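Linge et pliage – questions fréquentes

Par la rédaction de Drultero
Publié le 3 mars 2019

Cette page regroupe les questions que nous recevons le plus souvent sur le tri, le lavage et le pliage du linge à la maison. Pour les articles confiés à notre atelier, reportez-vous aux conditions remises avec le bon de dépôt.

Comment trier le linge avant de le laver ?
Séparez d'abord le blanc, les couleurs claires et les couleurs foncées. Mettez ensuite de côté ce qui demande un programme particulier : laine, soie, doublures. Les jeans et les pantalons épais se lavent entre eux, car ils frottent et marquent les tissus fins.

Peut-on laver un vêtement rouge avec le reste ?
Pas les premières fois. Lavez-le seul à 30 degrés, sur l'envers, jusqu'à ce que l'eau de rinçage reste claire. Il rejoint ensuite les couleurs foncées. Nous déconseillons de le mélanger au blanc, même après plusieurs lavages.

Un linge blanc a déteint. Que faire ?
Ne le faites pas sécher. Relavez-le aussitôt, seul, avec un détachant pour blanc, à la température maximale indiquée sur l'étiquette. Une fois la teinte fixée par le sèche-linge, elle part beaucoup plus difficilement.

Combien de temps le linge propre peut-il attendre en tas ?
Le moins possible. Le coton et le jersey prennent des plis qui s'effacent encore à la main dans les premières heures – après une nuit, il faut en général le fer ou la vapeur. Si vous manquez de temps, étalez au moins les chemises et les pantalons à plat.

Quelle surface utiliser pour plier ?
Une table propre et sèche, à hauteur de hanche. Pour les draps, 80 cm de profondeur suffisent. Le lit convient aussi, mais le matelas s'enfonce et les bords sont moins nets.
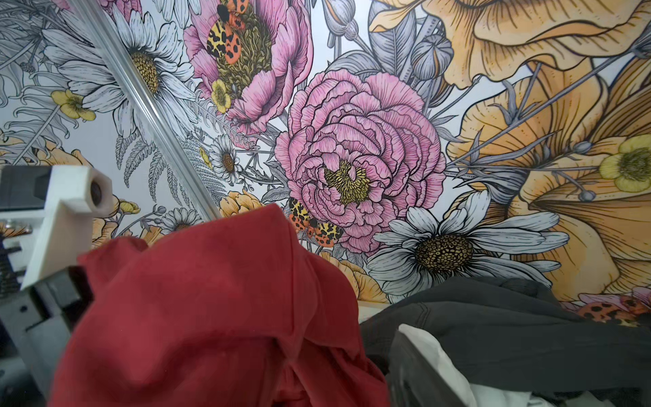 Dans quel ordre plier un tas mélangé ?
Commencez par les grandes pièces, pantalons et draps, qui forment la base des piles. Passez ensuite aux hauts, puis au petit linge. Une pile de quatre pantalons tient bien sur une étagère ; au-delà, elle penche.

Comment plier un pantalon en toile épaisse ?
Posez une jambe sur l'autre, couture contre couture, et lissez de la ceinture vers le bas. Rentrez la pointe de l'entrejambe, puis pliez en trois. Évitez de marquer le pli au fer sur un tissu foncé sans pattemouille, il risque de lustrer.

Faut-il repasser les t-shirts ?
C'est rarement utile. Secouez-les à la sortie de la machine, séchez-les sur cintre et pliez-les dès qu'ils sont secs.

Dernière mise à jour : juillet

À lire aussi
Lire les étiquettes d'entretien
Enlever une tache de graisse sur du coton
Ranger les draps par parure
Choisir un étendoir pour un petit logement
Fiche 236 : entretien des lainages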